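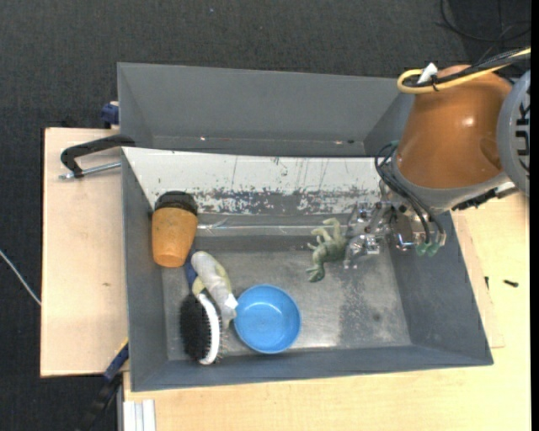
A commenter under my first short note on the Telemora tumbler wrote that no lid can be trusted in a bag, and that I would change my opinion after one winter. I have now used it for 6 months, so I can answer properly.

I bought mine in October from the small kitchen shop in Modenby, the one next to the bakery. There were two sizes and I took the smaller. My work starts at 7.30 and I have a train of forty minutes, and I wanted to drink my tea slowly on the way. My old cup kept it warm only until the second station.

The heat is very good. Tea made at seven is still too hot for me when I sit down, so I learned to leave the lid open for some minutes first. With coffee I have less luck. It stays warm, but after three hours it has a taste I don't like, a little sour. Maybe this is my coffee.

Now the lid. It has a slider and a rubber ring, and the ring must be pushed in all the way round. In the first week I did it badly and I had tea in my bag and on a library book. After this I had no leak, also when the tumbler was lying on its side. The commenter is right in one point: if you wash the ring and put it back in a hurry, you will have trouble.

Cleaning is the part I like least. The slider doesn't come out, so milk collects under it. I use an old toothbrush once a week. The Ruven cup of my sister has a lid which opens completely, and I am jealous of it every Sunday evening when I wash mine.

The outside has a few faint dark marks from my keys. It doesn't fit in the cup holder of our car, it stands too high and falls in the corners.

I would buy it again for tea and for the train. For people who drink coffee with milk I would say look at the Ruven first. A spare ring can be ordered from the shop, and mine took 3 weeks to come.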